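Review: Sollance sim teleop kit, after 400 demos

I've been putting off writing this until I'd really leaned on it, and now I have.

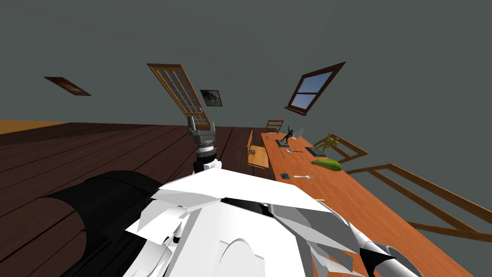 I bought the Sollance kit to gather pick-and-place demos for a policy I'm training at home, mostly tabletop stuff: forks, spoons, the odd vegetable. You drive a simulated robot with two hand controllers, it logs every joint and every camera view, and out comes a tidy dataset. I'd been using Hamidik before this and was getting maybe one keeper out of every few tries. With Sollance I recorded 52 good episodes on my first evening, and I was having so much fun that I forgot dinner!

The best part is the scene shuffler. The dining room set is my favorite – each reset moves the clutter on the table, so one run you're reaching past a glass pitcher and the next you've got a toy airplane in your way. My old demos all looked alike and the policy fell apart if I nudged a spoon. The new one copes far better.

Gripper control is lovely too. The trigger is analog, so you can close the fingers slowly on something thin. Silverware lying flat is still a pain, and I threw out plenty of fork attempts.

Gripes? The wrist view swings a lot when you lean the torso, and it made me a bit queasy until I turned on smoothing (Settings, then Comfort, off by default for some reason). Export is slow. My 400 episodes took 3 hours to convert, though Aravind Shetty on the Warrier forum posted a script that skips the preview videos and helps a ton. He's up to 2,668 episodes with the same kit, so it clearly holds up.

Get the longer controller cable if your desk is deep. The Hilton stand fits fine, just swap the screws.

Next up for me is two-handed pouring.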